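Looking after your game discs, cartridges and controllers

Most of the trouble people have with older consoles at home comes down to dust, sticky fingers and poor storage. The tips on this page need things you probably already have in a kitchen drawer. Where a product is worth buying, we say so.

Cleaning a disc

Hold the disc by its edge and the center hole. Blow off loose grit first, or rinse it under lukewarm tap water if there is a lot of it. Put one drop of plain dish soap on a wet fingertip and wipe from the center straight out to the rim. Don't go in circles. Rinse, shake off the water and pat dry with a clean microfiber cloth. Let it stand for an hour before it goes back in the console.

Paper towels, tissues and the hem of a T-shirt all leave fine scratches. So does toothpaste, which people still recommend. It can hide a shallow scratch, but it takes away some of the plastic around it, and a second treatment usually leaves the disc worse than before.

Check the label side too. On a CD the data layer lies just under the printing, and a scratch there can't be polished out.

Cleaning a cartridge

Dampen a cotton swab with isopropyl alcohol, 90 percent or stronger. Run it along the metal contacts from side to side, turn it over, and repeat with a fresh swab until one comes away clean. Wait ten minutes. Blowing into the cartridge puts moisture on the contacts and they corrode over time.

If the game still won't start, try the console's own slot. Wrap a thin cotton cloth around a piece of stiff card, dampen it lightly with the same alcohol, and slide it in and out a few times with the console unplugged.

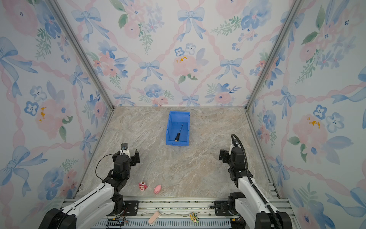
Kuleo Home Tips: Games and Media Desk

Storing it all

Discs go upright in their cases, like books. Stacked flat, the cases at the bottom press on the hubs and can crack them. Cartridges can lie flat or stand, as long as the contacts face down or are covered.

Keep everything off the floor of a basement and out of an attic. A closet on an inside wall is a good spot. Tuck a silica gel packet into each box and replace it once a year. The ones that come in shoe boxes work fine.

Our reader Fergal Kinsella has 600 games on shelves in a spare bedroom and sorts them by console, then by title. He writes the title on a strip of masking tape along the shelf edge wherever a case is lent out, with the borrower's initials. He tried a spreadsheet first and gave it up when he forgot to fill it in.

Controllers

Take the batteries out of any controller you won't use for a month. If they have already leaked, put on gloves and dab the crust with a swab dipped in white vinegar, then wipe with alcohol and let it dry overnight.

For grime in the seams, use a wooden toothpick with the tip slightly flattened. Metal picks slip and gouge the shell. Wipe the grips with a cloth wrung out in soapy water, keeping it away from the ports.

Sticky buttons are usually dried soda. Press the button repeatedly while working a damp alcohol swab around its edge. If that doesn't free it after 6 tries, the shell has to come off. Photograph each step as you open it, and put the screws in an egg carton in the order they came out.

Cables

Coil them loosely, no tighter than the width of your hand, and fasten with a hook-and-loop strap. Rubber bands dry out and stick to the jacket. Label both ends of every power supply with the console it belongs to. Plenty of plugs fit a socket they have no business in, and the wrong voltage can ruin the board.

Dust inside the console

Unplug it. Vacuum the vents from outside with a soft brush attachment on low. If you use canned air, hold the fan still with a toothpick so it doesn't spin, and keep the can upright. Do this every 50 hours of play if you have pets, less often if you don't.

Next page: getting old price stickers off game cases

Last updated 12 July 2022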